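Facilities > Events > Walkthrough checklists

June – posted by the Statside events desk

Open day walkthrough: housekeeping robot demo, Griffiths room set

Checked before doors and again at the midday break. Items are marked OK, FIX or WATCH. The task on show is wastebasket pickup beside a made-up bed, two-arm robot.

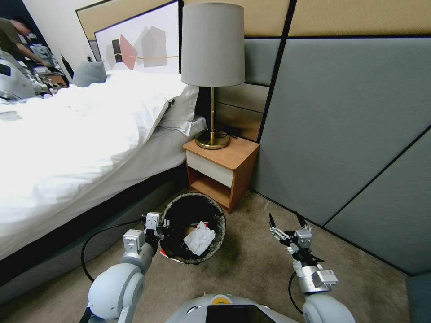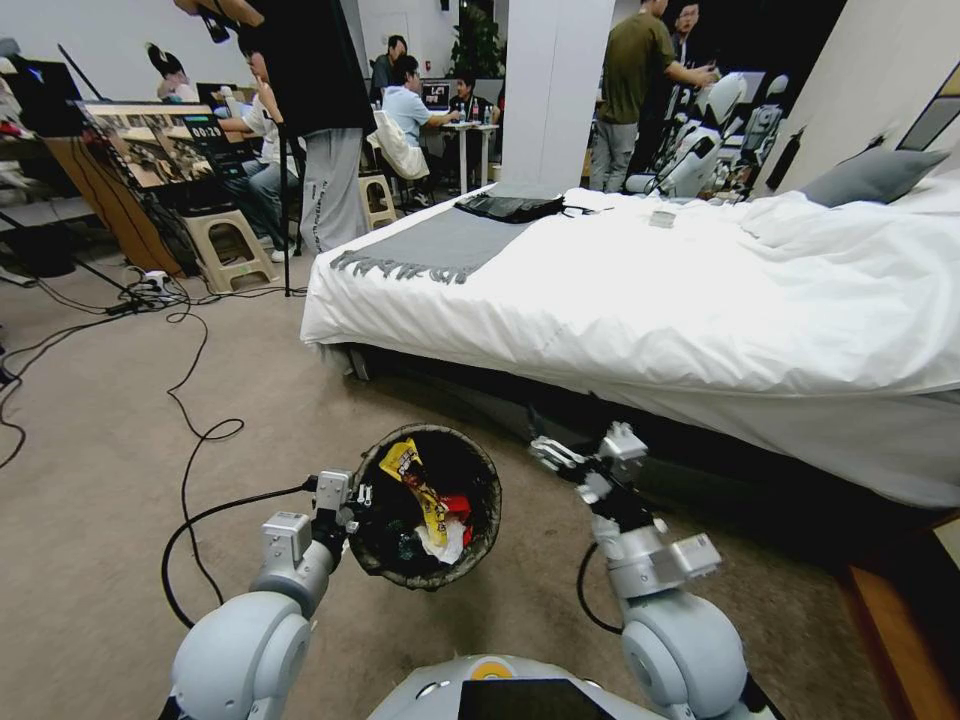

1. Visitor line. FIX. The tape stops short of the foot of the bed. Carry it through to the wall. Guests stay 3 meters back while the arms are powered.

2. Emergency stop. OK. Tested from the operator seat and from the visitor side. Both stopped the arms. Label on the visitor side is peeling – replace before the afternoon group.

3. Cables on the carpet. FIX. Power leads cross the open floor and need covers or a reroute along the wall. Keep the power strip out of the walking path.

4. Power load. OK. Limit for this circuit is 3000 watts. Do not plug the coffee machine in here. Wimosia staff have been told.

5. Grippers. WATCH. Pinch point at the fingers. No guest hands near the basket during a run, including children who want to pass it trash.

6. Trash used in the demo. OK. Clean wrappers, tissue and paper only. No glass, cans or batteries.

7. Bedding. WATCH. The duvet hangs over the side close to where the arms work. Tuck it in between runs.

8. Step stools. FIX. Fold away or push under the table when not in use.

9. Group size. OK. 4 guests at a time, one host with each group. The Prelunberg group asked for more and was told no.

10. Exit route. OK at both checks. Door opens fully and the sign is lit.

Comments: Items 1 and 3 must be closed before the next group comes in. Item 8 can be done by whoever is on the floor. Hosts should say out loud when the arms are about to move – this was missed on two runs in the morning.

Tags: Open day, Site safety, Robot demos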